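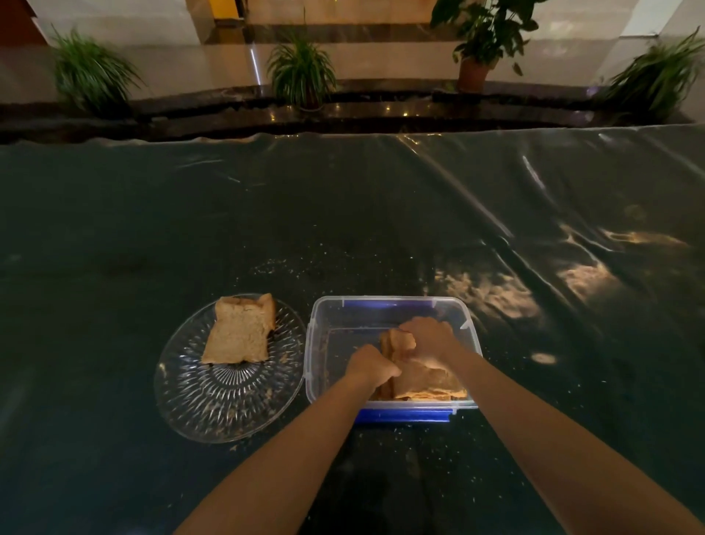
Brown bread, a clear box and plenty of crumbs.

Kitchen radio tips
Keerthana Varghese, Aug 4, 2021

I have the radio on from breakfast until the washing up, mostly local news and phone-ins, and for years I put up with a hiss right through the council stories. So I had a proper go at sorting it out, and what a difference!

Move it first. Mine lived next to the microwave and it's much happier on the windowsill. Even 60 cm along the worktop can bring a weak station back, so try a few spots before you spend any money.

Pull the aerial right out. With FM I tilt it about until the voices clear, but for digital I leave it standing straight up.

Rescan every so often. Stations do move – our community one in Fulby vanished in February and I thought it had been taken off air. One rescan and there it was, under a different name.

Unplug cheap phone chargers and LED strips one at a time and listen. I had 2 culprits, both behind the toaster.

Save your presets. I've got 7, with the news on number one so I can hit it with my elbow when I'm covered in flour.

Grease gets into the speaker grille too (mine was disgusting). Switch off at the wall and use a dry, soft paintbrush, never a spray. An old make-up brush does just as well.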